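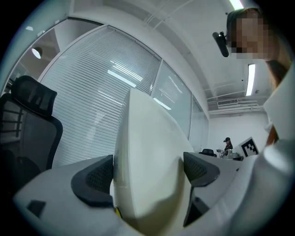 Session 3: Chairs, blinds and where you look all day

Office Ergonomics for Supervisors, evening section
Handout by Afaf Chidiac

Hi everyone. I talked too fast last time and half of you were still writing when I switched topics, so these are my notes cleaned up a little. Bring them Friday, because we're going to use the worksheet at the bottom.

Start with the chair

I picked a mesh chair with a headrest to talk about since most of you told me that's the kind your office buys now. I like them! They breathe, they don't get sticky in summer, and you can see light through the back, which makes a small room feel less crowded. But people sit down in one, feel the mesh give a bit, and decide the chair has done all the work for them. It hasn't. Mesh still has to be set up for your back, and a tall backrest can be wrong for a short person just as easily as a cheap stool can.

My order for setting up a chair (it's the one I learned at Siu and I've never found a better one):

1. Seat height first. Feet flat, thighs pretty much level. If the desk is then too high, get a footrest. Please don't crank the chair down and type with your shoulders up by your ears.
2. Seat depth. Sit all the way back and leave two or three fingers between the front edge and the back of your knee.
3. Lumbar. On some mesh chairs it slides, on some it's a knob, on some it's fixed and you're stuck with it. Find out which one you have before you write your report.
4. Armrests. Low enough that your shoulders drop.
5. Headrest last.

About headrests, because we had that long argument. A headrest is for leaning back. When you're typing, your head should be balanced over your shoulders and not touching anything. If the headrest pushes your head forward while you're upright, raise it, tilt it or take it off. Marek's question about whether everyone should have one: no, I'd spend that money on a monitor arm first, unless the person is on calls or reading for long stretches.

Glass walls and blinds

Glass partitions are everywhere, and so are white horizontal blinds to cover them. Two things go on with this combination. The blinds cut down the distraction from people walking past, great. But there's still glass, and glass throws the ceiling lights back at you as bright streaks, even with the blinds shut. If your screen is anywhere near that, your eyes keep adjusting back and forth between the streaks and your spreadsheet, and by 4 p.m. you have the headache you blame on the coffee.

Things to try, cheapest first:

Turn the desk so the glass is to your side and you aren't facing it.
Tilt the slats a bit at a time and check again from the seated position (standing up to check tells you nothing, I've watched people do this for years).
Switch off one row of ceiling lights and add a desk lamp.
Ask about a matte film for the glass. The quote we got for the Plavley office was $1,241 for one long partition, so do try the free stuff first.

Leaning in

We all do it. Something interesting is on the desk, and the whole upper body goes toward it. Doing it for a minute is fine, bodies are supposed to move. Doing it for an hour means the thing is too far away, too small or too low. So when you see somebody leaning, don't tell them to sit up straight! Bring the work to them. Raise it, move it closer, make the text bigger. Bulky sleeves and coats matter here too, by the way. If people wear a coat at work, measure them in the coat, since it changes how their arms fit between the armrests.

The Jekarport numbers, for those who missed them: they went through 285 desks, and 55 had a chair nobody had adjusted since delivery day. I thought it would be worse. Their plan for December is to do the whole second floor in one go, with two people per desk, one sitting and one writing.

Worksheet for Friday

Pick one workstation, your own or a willing coworker's. Write down:

Chair type and which parts of it move
What the headrest is doing while the person types
Every bright reflection you can spot from the seated position, and where it comes from
One thing the person leans toward, and how far away it is
One change that costs nothing

One page is plenty. Sketches are welcome, mine are terrible so don't be shy. The reading is the Flinero booklet, just the chapter on seating; skip the part on keyboards, we'll get to it next session.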